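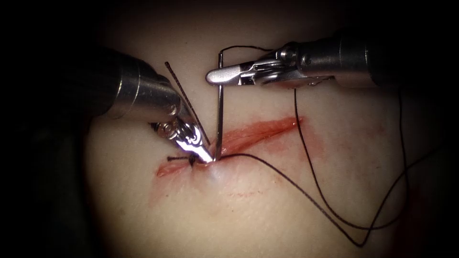

Nneka Danladi asked us whether she must already know how to tie a surgical knot before she joins the weekend suture course. She does not need it. The first morning is given to knots only, and we start from the beginning.

Dauda Skills Course: Your Questions
By the Kirneo course office | April 13, 2024
14 shares | 3 comments

What does it cost?
The fee is 400 dollars for one weekend, or 800 with the second level included. A deposit of 100 holds your place until July.

Who can apply?
Medical and veterinary students from the third year, nurses, and doctors who come back to work after a long break. Please send us a copy of your student card or license.

Do I bring my own instruments?
You may, if you are used to them. Otherwise you borrow a set in room 378.

Which stitches are taught?
Simple interrupted, vertical mattress and running subcuticular. We do not teach tendon repair at this level.
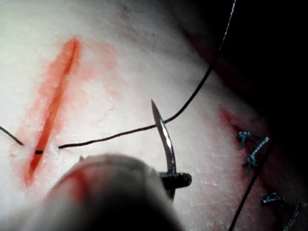
The subcuticular stitch takes the most time, and many participants do not finish it on Saturday. They can continue with it on Sunday before lunch.

Can I get my money back?
Yes, until two weeks before the course. After that we can only move you to another date.

Where can I park?
Behind the Odham building. The gate on the street side is closed on weekends.

Comments (3)

mirela_t: Is the certificate sent by mail or do we receive it there?

Kirneo course office: You receive it on Sunday afternoon.

JP: I am left-handed, and the teacher showed me everything again from my side. Thank you for this.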